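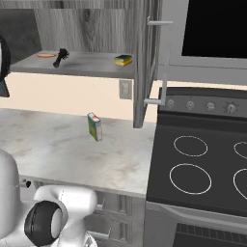 October 31, 2020

Brarno sourdough starter, second flour trial. Carried on from the May notes.

Fed both jars at 7 this morning with the Ornlow strong white. Jar A got the usual equal weights, jar B a stiffer mix with a third less water. Jar A doubled by lunch and had started to sink when I looked again. Jar B was slower and smelt more of apples than vinegar. Kept B for tonight's dough.

Stock check: the Ornlow sack was booked in at 2,000 g and weighed 1,985 g before I opened it. Put the difference down to the bag and wrote the lower figure on the sheet. Please use that one when working out what is left.

Dough: 7 g salt, water at 33 degrees. Folded it in the bowl until it stopped tearing. Still slack at the edges. Last time with Cleron flour it held its shape by the second fold, so I may go back to that or mix the two.

The Swati thermometer reads high again. Checked it in ice water and it would not settle. Needs a new battery before anyone trusts it for proving.

To do: scald jar A, label the lids, order more rye. Bake B in the morning, lid on for the first half.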